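Section 4. Placing and Adjusting the Tallora Cover Cloth
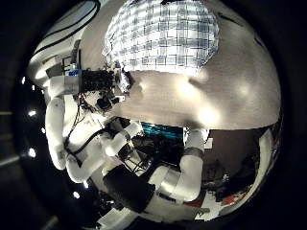

Figure 4. Blue-and-white plaid fabric on a rounded beige surface.

This section applies to the Tallora cover cloth in all sizes and patterns supplied by Flundberg. Read Section 3 (Washing Before First Use) before proceeding.

4.1 Before you begin

Remove loose items from the surface to be covered. Wipe the surface with a soft, damp cloth and allow it to dry completely. Check the cover cloth for pins, tags, and loose threads.

CAUTION: Do not place the cloth over lamps, heaters, air vents, or any surface that becomes warm in use.

4.2 Placing the cloth

1. Unfold the cloth on a clean table with the printed side facing up.

2. Locate the center fold. On checked and plaid patterns, choose one line of the pattern near the fold as a guide line.

3. Lift the cloth by two opposite edges and lower it onto the highest part of the surface.

4. Smooth the cloth outward from the center with the flat of the hand. Do not pull at the corners.

5. Check the overhang. Allow at least 100 mm on each side where the cloth is to be tucked or clipped.

Note: The lines of a checked pattern will appear to bend where the cloth passes over a curve. Judge alignment along the guide line only.

4.3 Securing the cloth

1. Tuck the front edge first, followed by the rear edge.

2. Where there is no gap for tucking, attach Nolte clips to the hem. Clips should be placed on the hem only, as they may mark a single layer of fabric.

3. Press lightly on the top of the cloth. If it slides, remove it and fit the Gulach grip mat underneath.

CAUTION: Articles resting on a clipped cloth must not exceed a combined weight of 400 g. Do not place liquids on the cloth.

4.4 Adjustment and care

Small creases may be removed by lifting the nearest edge and smoothing again from the center. For deeper creases, take the cloth off and iron it on the reverse side at a low setting.

Light-colored grounds show dust sooner than dark ones. Shake the cloth outdoors as needed, and turn it end for end after each wash so that wear is shared between both halves.

Inspect the hem after every wash. For replacement clips and grip mats, see Section 7.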